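Prollard sets equipment plan for cabinet-switching robots

May 2, 2025

Prollard has approved an equipment plan for robotic operation of low-voltage control cabinets. The plan covers 6 humanoid upper-body units with five-finger hands, two training cabinets and a spare-parts pool. Delivery is scheduled to begin in October.

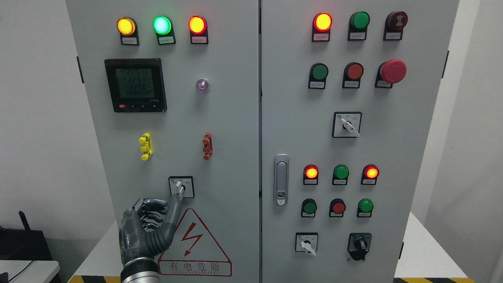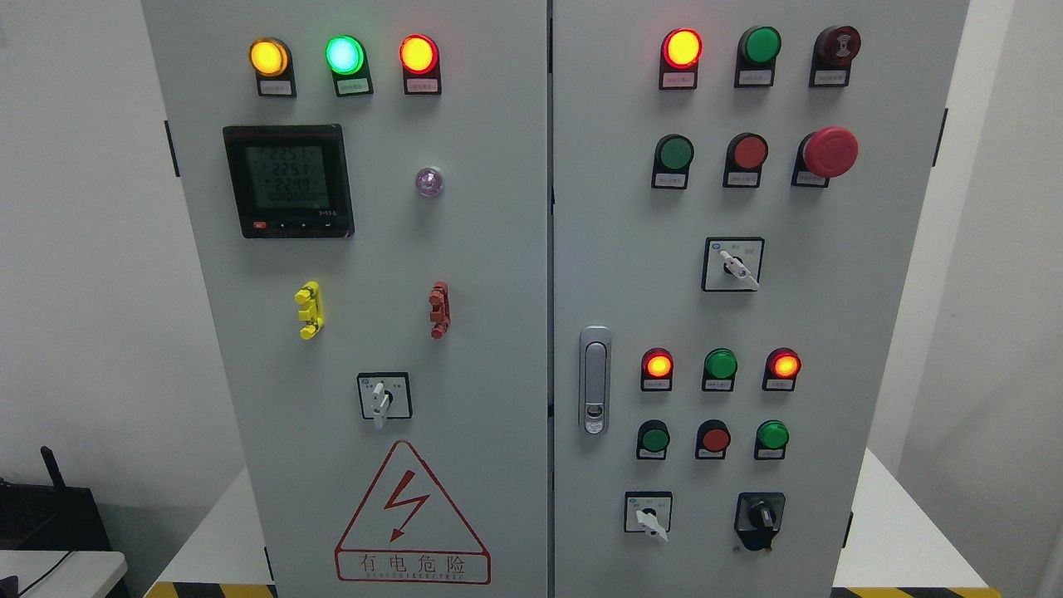
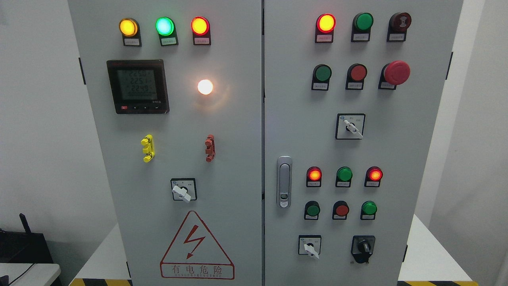
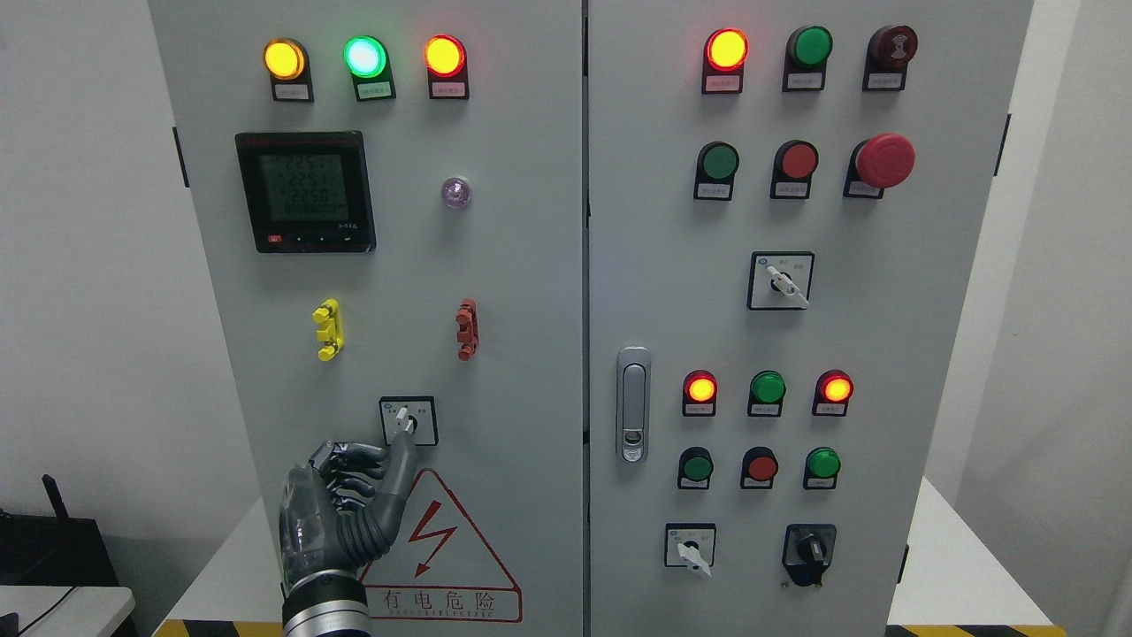

Selector switch work on a two-door training cabinet.

The hands make up the largest single line in the budget. Teresa Gallagher, who manages capital equipment at Prollard, said the company compared a two-jaw gripper with a multi-finger hand before writing the specification. The gripper cost less and was easier to maintain, but it needed a separate adapter for each style of rotary handle. With 342 cabinets on the site list and several generations of switchgear among them, the adapter inventory came close to the price difference.

Spares are budgeted separately. Each unit will ship with one complete replacement hand, and finger assemblies will be held in stock at the Gakoma depot. Etel, the integrator, has quoted a 6-week lead time on wrist modules. Prollard will keep two of those on the shelf for the first year and review the quantity afterward.

The purchase is split into two releases. The first covers two units, both training cabinets and operator instruction. The second, for the other four units, depends on an acceptance test of 2,691 switch operations on lever selectors, push buttons and black-knob rotary switches. A missed position counts as a failure. So does any contact with an emergency stop that is not part of the commanded task.

"We wrote the test around the controls we have on site," said Baltasar Barrios, the controls engineer who drafted it. "Small lever handles take up most of the hours. Push buttons are a short section."

Iara Alarcón of Etel said the training cabinets will use the same door layout as the field units, with live indicator lamps and metering so that the vision software can be checked against panel readings. Label plates will be supplied in two languages.

Facility costs are modest. The plan allows 161 labor hours for floor marking, network cabling and a raised base at each training position. Leokadia Pawłowska, who reviewed electrical safety for the project, asked for a lockout procedure specific to the robot's own supply, and that document is due before the first unit is powered on site.

Nic Giolla will carry out the acceptance test as an outside party. Bids for the maintenance contract open after the first release is signed off.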